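FLELLECK ROBOTICS WORKSHOP
Safety and Faults Sub-Group
Minutes of the meeting held on May 10, 2023

1. Minutes of the previous meeting
The minutes of the March meeting were agreed, with one correction: the spare wrist cable is held at Botwood and should be listed under that site.

2. Unplanned movement on the two-arm table cell (report 82)
The cell lead reported that during a sorting run with the toy kitchen set the left arm lowered after the stop button had been pressed. It moved a further 14 millimetres before the brake held. There was no injury. Power was then removed at the wall and the cell was tagged out of use.

The run uses light items laid out on a white tabletop, among them a plate, a bowl, a measuring cup and a ketchup bottle, and the arms work close to the surface. The meeting agreed that this left little clearance for any movement after a stop.
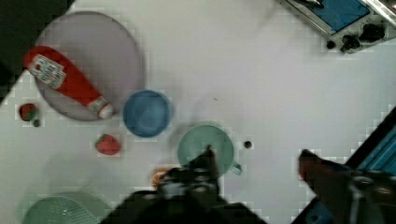

Żak asked whether the operator's hand would have been clear if the stop had been pressed a moment later, and wished it recorded that the present rule on reaching over the table relies too much on the brake.

It was agreed that hands shall stay outside the table edge until the drive lamp is out. The notice at the cell will be reworded.

3. Inspection of the cell
The brake was tested 22 times after the incident. It was slow to hold on two of these tests, both with the arm low and extended. The supplier, Enon, has been sent the log and has asked for the brake unit to be returned.

Fasteners at the gripper mounting blocks were checked against the torque sheet. One was below the stated figure and has been reset. The sub-group did not consider this to be a cause of the fault, but noted that the previous check had not been signed.
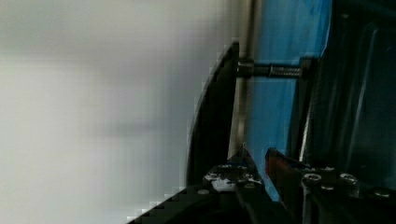
Botwood would prefer that both arms be stood down until the unit comes back, the second arm having been fitted in the same week and with a brake from the same delivery.

This was accepted. The second arm will not be run alone.

4. Return to service
The cell may be used again once the replacement brake has passed a full set of tests in the low position, witnessed by a second person. The first runs are to be at reduced speed with the existing set of items. 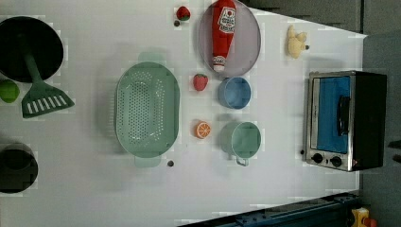

Item 4: toy kitchen set on the cell table, from directly above

5. Actions
Reword notice at the cell: Flelleck
Return brake unit and obtain written findings: Flelleck, with Enon
Sign and file torque sheets for both arms: Botwood

6. Any other business
The first-aid box near the cell is to be moved to the door side. There was no other business and the meeting closed.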